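Sturero named as kit partner to Torvik hurling club

Jan 25, 2026
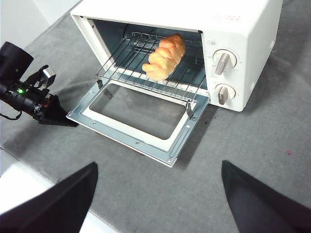
Torvik GAA Club has agreed a two-year deal with Sturero, which will supply playing and training kit to all of its hurling and football teams. The first new jerseys will be worn in the Drastance Cup in June. Match-morning breakfasts at the Nundasov Road clubhouse will continue under the deal, and players can expect the usual plaited bread, golden brown and glossy on top like the roll on the rack of the white toaster oven. Breakfast is served from two hours before throw-in.

The club has 585 playing members, 200 of them under the age of 12. Juvenile members will receive a training top free of charge when they register.

Adult jerseys can be ordered through the club shop. The present kit will be used for all league matches.

Media enquiries: Torvik GAA Club press office, extension 3893.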